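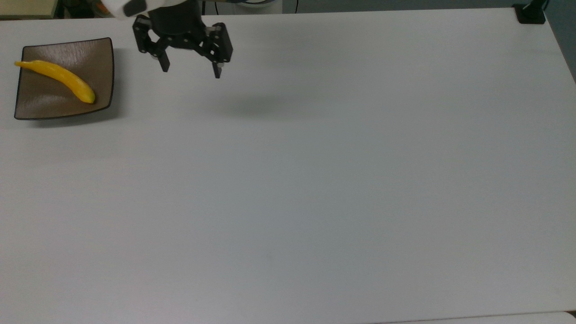

Teleop vs. hand guiding for a simple pick and place?

wevi_newbie
Okay so I've been at this since September and I need people to argue with. The task is dumb on purpose: banana, square dish, banana goes in dish. I'm recording demos by remote control with a leader arm and the Wevimow recorder, and my policy is mediocre. It goes to the right spot, then dithers over the dish like it forgot what it came for. I have 89 demos so far. Do I just keep grinding, or do I switch to grabbing the arm and moving it by hand?

kettle_logic
Hand guiding, every time. You feel the contact, you feel when the fingers close. With a leader arm and no force feedback you're basically driving a car by looking at it out of a window.

slowservo
Disagree with kettle. If you've got cameras in your training data, and I assume you do, then your own arms and elbows end up in every single picture when you hand guide. Then at run time there's no elbow and the policy gets confused. I lost a whole month to that one (my sleeve was bright green, the robot basically learned to look for the sleeve).

kettle_logic
You can replay the trajectory afterward with your hands out of the way and record the video then. We do that at Altosstead and it works fine.

slowservo
Sure, if the object is in exactly the same place for the replay. Put the banana back a finger width off and the replay closes on air.

wevi_newbie
Yeah the replay thing makes me nervous, I'm not that tidy at resetting. My dish has a curved-up edge too, so if I come in low I'm going to clip it sooner or later. I've got a camera off to the side as well as the one looking down, and the side one is so much better for judging how high I am over the rim.
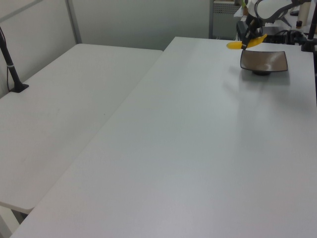 oddjoint
Which camera are you steering by, though? If you drive off the side view and the policy only gets the top view, you're making decisions it can't possibly copy. I'd bet money that's your dithering right there.

wevi_newbie
Oh. Oh no. I train on the top one only, to keep things small. And I've been watching the side one the whole time!

oddjoint
There you go. Feed it both, or cover your side monitor and make yourself suffer.

kettle_logic
Fine, that's a good catch. I still say the pausing is a teleop thing too. People stop over the target to think, and the robot faithfully learns to stop and think.

slowservo
That part I'll give you. Trim the pauses, or practice until you don't make them. My first 2 sessions on any new task go straight in the trash, I don't even save them anymore.

grumblebus
You're all overthinking it, she or he or they need more data. We had 1,113 demos on our Kometti setup before it stopped being embarrassing.

oddjoint
More data with the wrong camera is just more of the wrong thing. Also wasn't yours folding towels?

grumblebus
Towels, yes. Okay, towels are worse than bananas.

wevi_newbie
Update for anyone still reading: both views are in now, same 89 demos, and I cut the long hovers by hand (took me all evening, my eyes hurt). It commits to the drop a lot more often. Still fumbles the grasp when the banana is turned sideways to the fingers, and I think I only showed it that a handful of times. Going to record more of those by teleop, sorry kettle.

kettle_logic
Traitor. Try five by hand for me and compare, at least?

wevi_newbie
Deal, I'll post both runs when they're done.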